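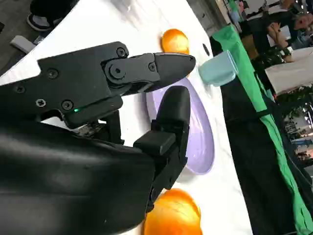

Table setup FAQ — Culline rooms, Stesholm

Quick answers, updated February. Read before you email please.

What comes with a table?
One plate, one cup, the fruit. Ask at the desk for anything else. Napkins are on the shelf by the door, help yourself.

The plates — what color do I get?
Lavender. The light blue goes with the cups. We used to mix them and people kept swaping, so now it's one color for each.

Can I eat the oranges?
No. Table stuff only. Snacks are in the Henao kitchen down the hall, 40 cents each, coins in the jar.

Do the white tops stain?
Tea and orange juice, yes if left overnight. Damp cloth, drop of dish soap, dry it after. No scouring pads!! A new top costs $940 and we are not buying another one this year.

What about the black holes in the tabletop?
Leave them open. Don't push crumbs or wrappers down there. Cup goes well clear of them.

How should the table look when I leave?
Plate in the middle, empty. Mug standing up, toward the back on the left. Pumpkin on the right, straight on the table, no mat. Wipe first, then set.
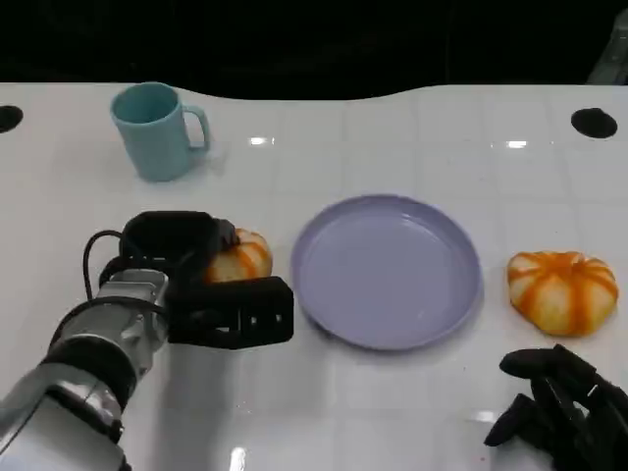

Mug, plate, pumpkin — leave it like so.

I chipped a mug. Now what?
Tell Alžběta Oravec, she keeps spares in the Barnholm cabinet. No charge for the first one. Don't glue it and put it back, we do notice.

Can I bring my own dishes?
Sure, up to 6 pieces. Put your name on the bottom, take them home same day.

Where do cloths go after?
Hamper by the sink. Wet ones over the rail first or they smell by morning.

Who do I ask about bookings?
Oldřich Skála, desk, mornings untill noon. Leave a note if he's out.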